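Notes from the Hall Kitchen: What We Learned from a Winter of Soup

By Salamatu Obi

I've been meaning to write this one up since January, and every time I sat down to it somebody rang, or the dog wanted out, or I decided I'd better make another pot first to be sure of my facts. So forgive me if it comes out a bit all over the place. It has been a long, dark, slushy winter in Cerham and a good part of mine has been spent standing over a stove.

For those who are new to the newsletter (and welcome, there seem to be quite a few of you since the fall supper), the Cerham soup table started three winters ago with one borrowed pot and a bag of bowls that didn't match. The idea was that anyone could come in out of the cold at half past eleven, sit down beside someone they didn't know, and have something hot. You pay what you like. That's still the whole of it. This winter we ladled out 1,237 bowls, which I know because Chidubem Anozie keeps a tally in pencil on the inside of the pantry door and will not be moved to a spreadsheet.

I had thought that after three winters I knew how to make soup. I did not! Or I knew how to make soup for six, and making it for sixty is another animal altogether, so I want to pass along a few things while they're fresh.

The first is about onions. At home I used to give the onions five minutes, until they went see-through, and then I'd tip everything else in on top. In a big pot that simply doesn't do. There are so many of them that they steam in their own water for ages before they get anywhere near brown, and if you hurry them the whole batch tastes thin and a little sharp, no matter what you add later. I now start the onions at nine o'clock, in two wide pans, with more butter than I'd care to put in print and a good pinch of salt, and I leave them alone for most of an hour while I do the peeling. The difference is enormous. The first time I did it properly, Mr. Chukwu from the end of the road, who has never said anything about the soup beyond "hot", asked whether we'd changed the recipe.

Then there's the matter of lentils. Red lentils fall apart and thicken things, green ones hold their shape, and if you mix the two you get a very nice body with something to chew on. What you can't do is trust the cooking time on the bag when the bag has been sitting in a church cupboard since who knows when. We had one batch in the deep cold that went three hours and still rattled. We ended up serving grilled cheese that day, and I will say it was one of our cheeriest lunches.

Salt goes in at the start, a bit in the middle, and again at the end with two people tasting. Lemon goes in last of all. If a soup seems dull and you've already salted it, try the lemon before you try anything else. Vinegar will do at a pinch. A spoonful of the brine from a jar of pickles will also do, and I've had compliments on it from people who would be horrified to know.

I should put in a word about Zandirholm Bakery, who have given us their day-old loaves all winter without once making us feel we were a bother. Their rye is a heavy, dark, sour thing, and on the second day it's better with soup than it ever was fresh. The crusts we had left over went into a bread soup with cabbage and beans, which I was sure would be a hard sell with the younger ones. I was wrong about that as well. One little fellow in a snowsuit had three helpings and had to be unzipped.

Several of you have asked for the squash soup, so I'll try to set it down, though I've never measured it. This makes enough for 24 if nobody is shy. You want four good-sized butternut squash, halved and roasted cut side down at 400 until you can push a spoon straight through the skin. Don't bother peeling them raw, it's miserable work and hard on the wrists. While they roast, do your slow onions, eight or nine of them, and when they're properly golden add a knob of grated ginger as long as your thumb, six cloves of garlic and two tablespoons of mild curry powder. Let that go for a minute, no longer, or the garlic catches. Scoop in the squash, cover it all well with vegetable stock, and let it tick over for half an hour. Then blend it, and stir in two cans of coconut milk off the heat. Salt, lemon, and a bit of hot pepper on the table for those who want it.

If you'd like to freeze some, do it before the coconut milk goes in. It comes back smoother that way. I use old yogurt tubs and leave an inch at the top, and I write on the lid what's in it, having once thawed what I believed to be squash and served my sister-in-law a bowl of apricot purée.
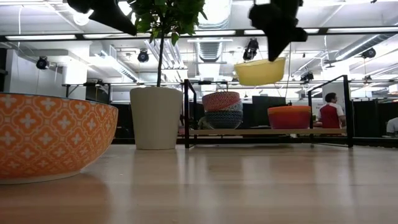 Which brings me around to leftovers in general. A pot of soup is nearly always better the next day, but it has to get there safely, and a big pot holds its heat for hours in the middle even when the outside feels cool. We divide ours into shallow pans as soon as the last person is served and get them into the fridge promptly. At home a roasting tin does the job nicely. When you warm it up again, bring it right to a proper simmer, and don't keep warming the same batch over and over. Take out what you'll eat and leave the rest cold.

I'd also like to say something about the sitting down, as I think it matters as much as the cooking. We tried small tables the first year, thinking people would find them cozier, and what happened was that everybody sat with whoever they'd walked in with. Long tables work much better. You have to ask a stranger for the pepper, and then you've asked a stranger for the pepper, and you might as well find out that she grew up in Skenau and knew your uncle. I've heard more local history over a bowl of barley in the past few months than I did in all the years before. Mrs. Tam told us about the winter the ferry froze in. She was 9, and her father walked across with the mail on his back, and I've been thinking about it ever since.

Now for the practical bits. The table runs until the end of March, same time, same door round the side (the front one still sticks). We could use another large stockpot if you have one gathering dust, the heavier in the bottom the better. We could also use soup spoons. I don't know where soup spoons go. We began the season with 61 and I'd rather not talk about where we are now, but if you find a plain one with a little notch in the handle in your drawer at home, it's ours and we'd love to have it back, no questions asked.

Anyone who'd like to learn to cook in quantity is welcome to come at nine and do onions with me. Bring an apron and, if your eyes are sensitive, a pair of swimming goggles, which look ridiculous and work beautifully. Chidubem handles the barley days and is a far more patient teacher than I am, so if you're nervous around a big burner you might ask him which mornings he's in.

And please do send me your own recipes. I'm especially after something with split peas that doesn't need a ham bone, for our vegetarian friends, and anything at all to do with turnips, as we've been given a great many turnips. You can leave them in the envelope on the pantry door, just underneath the tally. The recipes, I mean. The turnips can stay where they are.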